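Zixuan Wan
Thursday, 1/7
Right, thread time, because three of you have asked how I'm getting on with the iced tea and I keep typing the same reply out with my thumbs.

2/7
I've stopped brewing by the jug. I make one little glass at a time now, so if it's awful I only have to drink one little glass of awful (and I do drink it, my grandmother raised me properly).

3/7
The base is the Prasau loose leaf, the black one in the tin. I tried the Kornix bags as well and they were fine, a bit flat, lovely with milk though if that's your thing!

4/7
Steep it short. I used to wander off and hang the washing out and come back to something you could tan a boot with. Now I stand there like a grown-up and watch the colour.

5/7
Honey goes in while it's still warm or it just sulks at the bottom. Give it a proper long stir, longer than you think, and then leave it alone for a bit.

6/7
Keep tissues next to you. I've got a spout on my glass and I still dribble every single time I pour, I've made my peace with it. And get the dish rack out before you start, you'll go through more cups than you'd planned.

7/7
Next up is the peach version, if the peaches at the Rawashdeh shop ever soften up. Tell me what you put in yours, I'm especially after anything with ginger. Favourite answers get tried on the weekend! 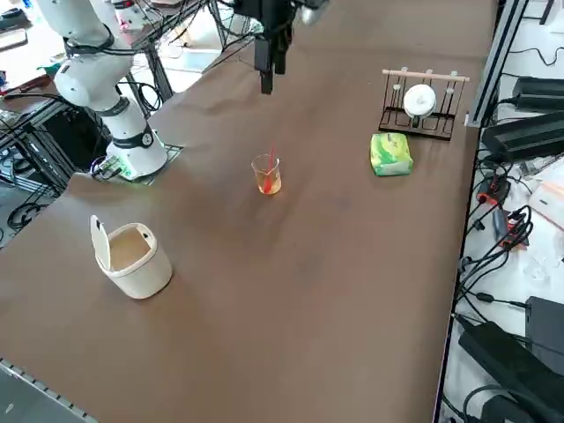 259 words · 1 min read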